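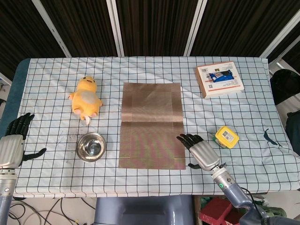
Slide 2. What is on the table

Leave this one up while people sit down. Start when the door closes.

The talk is on sorting a mixed table, the kind with no theme to it. Name the main things once and move on: the sheet of metallic mesh, the yellow plush toy, the small steel bowl, the white box with the orange stripe, the little container with the yellow lid. Don't spend time on the gridded cloth unless someone asks.

Slide 3. Start with the fabric

The mesh goes first. It takes up the middle of the table and it already has a crease running across it. At Landura we used to fold this kind of sheet in four and put it under the boxes. Now we roll it on a tube and tie it. A tube costs 99 cents. Mention the loose thread near the corner: snip threads, never pull them.

Slide 4. Soft things and hard things

Plush toys go in a cloth bag with the tag left on. Bowls stack with bowls, paper between each one. Ruan Gumede will ask about putting the toy inside the bowl to save room. Fine for a short move, not for storage, and too tight with a bowl this small anyway.

Slide 5. Boxes and labels

Printed boxes stay in their own packaging. The yellow lid has a barcode label on it, so it goes on the shelf label up. Same rule for the QR code on the box lid. We tried turning labels to the front at the Gurnel store and went back after 10 days.

(Pause for questions. If there are none, go to slide 6.)

Slide 6. Wiping down

Look back at the specks near the bowl. Shake the cloth outside, then wash it on its own. Iron it only if it is going straight back on the table.

Slide 7. Exercise

Pairs, 15 minutes. Each pair gets one Trolley crate and one bag. Sheets are on the side table. Collect the pens afterward.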